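옷은 왜 고쳐 입기 어려워졌나

지난 9월에 겉옷 하나를 들고 동네 수선집에 갔다. 소매 안감이 뜯어졌을 뿐이었다. 사장님은 옷을 뒤집어 보더니 새로 사는 편이 싸다고 했다. 수선비를 물었더니 그 옷을 살 때 낸 값의 절반이 넘었다. 나는 옷을 도로 들고 나왔고, 그 뒤로 이 문제를 계속 생각하고 있다.

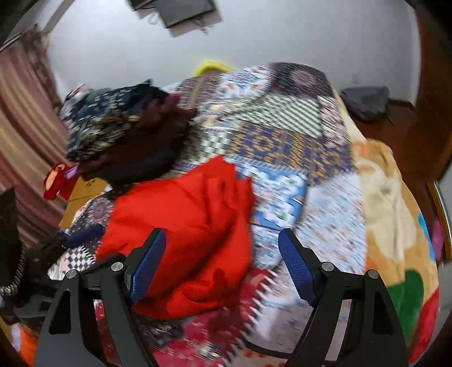
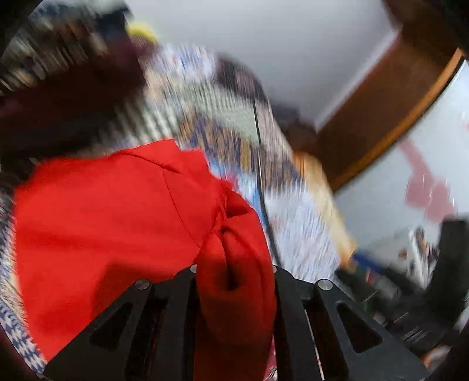 붉은 천.

수선비가 비싸졌다고 말하는 사람이 많다. 내 생각은 다르다. 수선비는 사람이 앉아서 손을 움직인 시간의 값이고, 그 시간은 예나 지금이나 크게 줄지 않았다. 안감을 뜯고, 실을 정리하고, 다시 박고, 다리는 순서는 그대로다. 줄어든 쪽은 옷값이다. 옷값이 내려가는 동안 수선비가 제자리에 있으니 비싸 보이는 것이다. 그러니 수선집에 가서 값을 깎으려는 태도부터 잘못되었다고 본다.

그렇다고 소비자만 나무랄 생각은 없다. 환경 이야기를 하는 글은 대개 마지막에 가서 옷을 아껴 입자고 한다. 나도 그런 글을 여러 번 읽었고 고개를 끄덕였다. 그런데 아껴 입으려고 해도 옷이 따라 주지 않는다. 솔기 여유분이 거의 없는 바지는 허리를 늘릴 수가 없다. 접착제로 붙인 심지는 몇 번 빨면 들뜨는데, 들뜬 심지를 다시 붙이는 일은 수선집에서도 꺼린다. 지퍼는 원단과 함께 박아 버려서 지퍼 하나를 갈려면 앞판을 거의 다 뜯어야 한다. 만들 때 이미 고칠 수 없게 정해진 옷이다.

나는 Futano라는 상표의 겉옷을 12년째 입고 있다. 비싼 옷은 아니었다. 이 옷은 안쪽 솔기에 손가락 한 마디가 넘는 여유분이 있고, 안감은 밑단에서 몸판에 붙어 있지 않아 손을 넣어 속을 볼 수 있다. 단추가 달린 자리 뒤에는 작은 받침 단추가 하나씩 더 있다. 그 덕에 두 번 고쳤고, 두 번 다 수선집에서 하루 만에 돌려받았다. 주머니 속에는 여분의 실이 감긴 종이가 들어 있었는데 그것은 이사하면서 잃어버렸다.

반대로 Cunow에서 산 바지는 여섯 달 만에 안쪽 허벅지가 해졌다. 매장에 문의했더니 보증 기간이 지났다고 했다. 원단을 조금 구할 수 있느냐고 다시 물었더니 담당자는 그런 요청을 받아 본 적이 없다고 답했다. 친절한 답이었고, 거짓말도 아니었을 것이다. 자기 회사의 옷을 고쳐 입으려는 사람이 있을 거라고 회사가 생각해 본 적이 없다는 뜻으로 나는 들었다.

옷에 붙은 표시를 보면 섬유 혼용률이 있고 세탁 방법이 있다. 면이 몇 퍼센트인지, 몇 도의 물에 빨아야 하는지는 알 수 있다. 고칠 수 있는지는 어디에도 적혀 있지 않다. 나는 이 정보가 들어가야 한다고 생각한다. 거창한 등급을 새로 만들 필요는 없다. 솔기 여유분이 몇 센티미터인지, 지퍼를 따로 뗄 수 있는지, 같은 단추를 언제까지 구할 수 있는지 정도면 된다. 세 줄이면 적을 수 있는 내용이다.

이런 말을 하면 옷값이 오른다는 반론이 나온다. 오를 것이다. 여유분을 두면 원단이 더 들고, 부속을 보관하려면 창고가 필요하다. 하지만 오른 값을 낸 사람은 더 오래 입을 옷을 갖게 된다. 문제는 한꺼번에 큰돈을 내기 어려운 사람이다. 이 반론은 가볍게 넘길 수 없다. 형편이 빠듯하면 오래 입는 옷이 결국 싸다는 말을 알아도 당장 살 수가 없다. 그래서 나는 값싼 옷을 없애자는 주장에는 찬성하지 않는다. 값싼 옷도 단추와 지퍼만큼은 갈 수 있게 만들 수 있다. 티셔츠에 안감 여유분까지 바라는 것도 아니다.

두 번째 반론은 사람들이 어차피 고쳐 입지 않는다는 것이다. 유행이 지나면 멀쩡한 옷도 버리는데 수선이 무슨 소용이냐고 한다. 일부는 맞는 말이다. 그러나 내 옷장을 보면 유행 때문에 버린 옷보다 작은 고장 때문에 안 입게 된 옷이 더 많다. 고무줄이 늘어난 치마, 안주머니에 구멍이 난 재킷, 목둘레가 벌어진 니트가 그렇다. 버리지도 못하고 입지도 못한 채 몇 년씩 자리를 차지한다. 고치는 데 드는 돈보다 고치러 가는 수고가 더 큰 걸림돌일 때도 많다. 우리 동네만 해도 수선집은 저녁 6시에 문을 닫는다. 직장에 다니는 사람은 갈 시간이 없다.

기술을 배울 길이 좁아진 것도 걱정이다. 내가 학교에 다닐 때는 가정 시간에 홈질과 박음질을 배웠다. 잘하지는 못했지만 바늘에 실을 꿰고 매듭을 짓는 법은 몸에 남았다. 요즘 이십대 후배들에게 물어보면 단추를 달아 본 적이 없다는 대답이 적지 않다. 나는 이것을 젊은 사람의 게으름으로 설명하고 싶지 않다. 새 단추를 다는 일보다 새 셔츠를 주문하는 일이 빠른 환경에서 자랐으면 나도 그랬을 것이다.

Pirnolthorpe라는 도시에서 한동안 지낸 적이 있다. 그곳에는 Stoyanova라는 수선 가게가 있었고, 세탁소와 문을 맞대고 있었다. 세탁물을 맡기면서 고칠 곳을 말하면 옷이 옆 가게로 넘어갔다가 다려진 채로 돌아왔다. 대단한 제도가 있어서가 아니라 두 가게가 벽 하나를 트고 장사를 했을 뿐이다. 벽에는 가격표가 붙어 있었다. 바짓단은 얼마, 지퍼는 얼마, 안감 전체는 얼마라고 21개 항목이 손글씨로 적혀 있었다. 들어가기 전에 값을 알 수 있다는 점이 좋았다. 나는 그곳에 사는 동안 평생 고친 것보다 많은 옷을 고쳤다. 특별히 알뜰해진 것은 아니고 가기가 편했다.

우리나라 세탁소도 수선을 함께 받는 곳이 많다. 다만 값이 적혀 있지 않은 곳이 아직 많고, 옷을 내밀어 봐야 답을 듣는다. 옷마다 상태가 다르니 어쩔 수 없다고 하지만, 바짓단 줄이기 같은 일은 미리 적어 둘 수 있다. 손님은 물어보기가 어려워서 안 가고, 가게는 손님이 없어서 기계를 줄인다. 지방 자치 단체가 수선을 지원하겠다면 행사를 열고 에코백을 나눠 주는 데 돈을 쓰지 말고, 저녁에 옷을 맡길 수 있는 보관함이나 배우려는 사람의 교육비에 썼으면 한다.

제조사에 바라는 것은 두 가지다. 표시에 수선 정보를 넣을 것, 그리고 부속을 따로 팔 것. 전자 제품은 부품 보유 기간을 따지면서 옷은 왜 따지지 않는지 모르겠다. 십만 원이 넘는 외투의 지퍼 손잡이 하나가 부러졌을 때 같은 것을 구할 수 없다면, 그 외투는 처음부터 지퍼 손잡이의 수명만큼만 팔린 셈이다.

처음에 말한 겉옷은 결국 내가 직접 꿰맸다. 바늘땀이 고르지 않고 안감 색과 실 색이 조금 다르다. 팔을 넣을 때 살짝 걸리는 느낌이 있어서 겨울이 오기 전에 한 번 더 손을 볼 생각이다.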